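We use cookies to remember your settings. By browsing the list archive you accept this. OK | More

Otow Home Crafts List – Archive
Posted in December, 9:14 pm, by the list member who signs as "Teal Thumb"

Subject: Re: washing old stuffed toys without wrecking them

Hi all,

Somebody wrote earlier today:

> I have a box of my kids' old plush toys from the attic and they
> smell like the attic. Can I just throw them in the machine? Some
> are pretty fluffy and I'm scared of the dryer. Also what do you
> all use for a work surface? My kitchen counter is tiny.

Oh, I have opinions on this one! I've done a big pile of these over the years (mine and then everybody else's, once word got out) and the machine is fine for most of them. Zip them into a pillowcase, cold water, gentle cycle, half the soap you think you need. If there's a music box or a battery pack inside, do it by hand with a damp cloth instead.

On the table question, mine is a light one with a faint wood-grain pattern. I got it at the Dierckx outlet and I love it for this, dark fluff shows up right away and it wipes down in seconds.
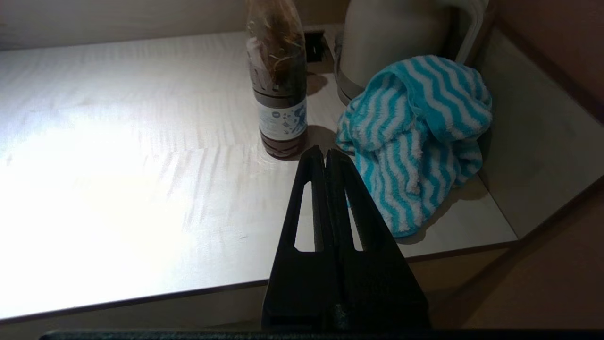 My work table, the pale top with the wavy grain

The dryer is where I'd be careful. Long fake fur hates heat – it goes crunchy and there is no fixing crunchy, believe me, I lost a very nice rabbit that way. I squeeze them in a towel, then set them on a rack by a fan and turn them every few hours. A fat one can take two days. Press the middle hard before you call it done, the stuffing stays damp long after the outside feels fine.

Then brush! I use a cheap pet brush from Griro, the kind with the little bent wires, and go in short strokes from the tips down. Mixed colors look so much better brushed out.

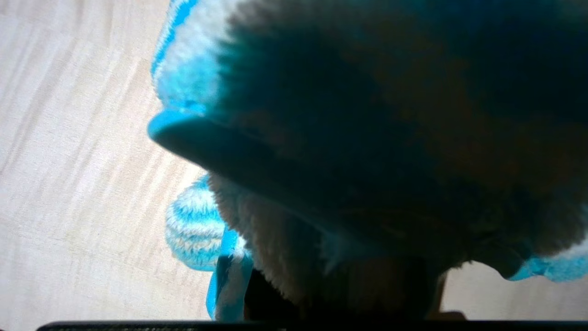
Fluffy white and sky-blue edge, with turquoise mixed in

For the smell, if washing doesn't do it, try a closed bag with baking soda overnight, shake it well outside and brush again. I've never had luck with the sprays.

Good luck with the box, and tell us how the fluffy ones come out!

Recent on this list
- Brurov sewing machine skips stitches on fleece
- Best thread for closing a seam by hand
- 800 buttons, free to whoever pays postage
- Re: restuffing a flat bear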